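Subject: Re: [handheld-wg] Draft 4, section 2: start-of-take condition
From: Yuzhen Li
To: handheld-wg

On the wording from Zanthorpe:

> Section 2 says "the gripper shall be open at the start of each take". We
> read that as fully open against the stop. Two of our sites read it as
> "not holding anything". Can the text say which? Also, does the clause
> on loose wiring apply to the hand-held units, or only to the arm-mounted
> ones? Vollora have been rejecting takes on it and we have not.

Fully open against the stop is what was meant, and I agree the text does not say so. Proposed replacement:

2.1 At the start of each take the fingers shall be at the mechanical stop, with nothing between them.
2.2 Both fingertips shall be visible to the wrist camera.
2.3 The work surface between the fingertips shall be clear. Objects elsewhere on the surface are permitted if listed in the task sheet.

The old text asked for "a clear table", which would fail any take with a dish at the far side. I don't think that was ever intended.

Open fingers over a pale wooden top, nothing held:

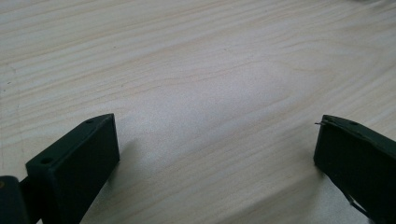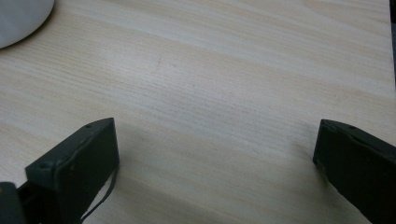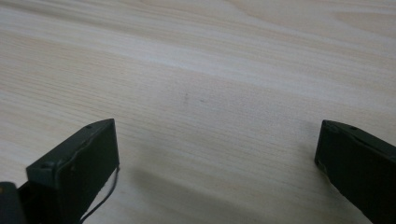

On wiring, the clause applies to both kinds of unit. The present limit is written as a distance from the finger face, which an annotator can't measure from video. I would move the distance to the hardware check in section 4 and leave a simpler rule for review:

2.4 A wire or strap may be in view. It shall not pass between a fingertip and the object to be grasped at any point in the take.

Under 2.4 a reviewer marks the take, not the unit. If the same unit is marked in two takes in one session, it goes back for the section 4 check before further use.

I went through the Plendora set again with this wording. It has 1262 takes, of which 18 were rejected under the old clause. Most of the 18 would now pass. The remainder have the wire across the object at the moment of closing and should stay out.

Glare and shadow on the work surface are a separate matter. Xia asked for a brightness limit in April and I still have no text for it. I suggest we leave it out of this draft and keep the existing note about diffuse lighting, which is advisory.

Please send objections to 2.1 and 2.4 to the list, with replacement wording. Comments on 2.3 can wait for the next draft unless it breaks someone's task sheets.

Yuzhen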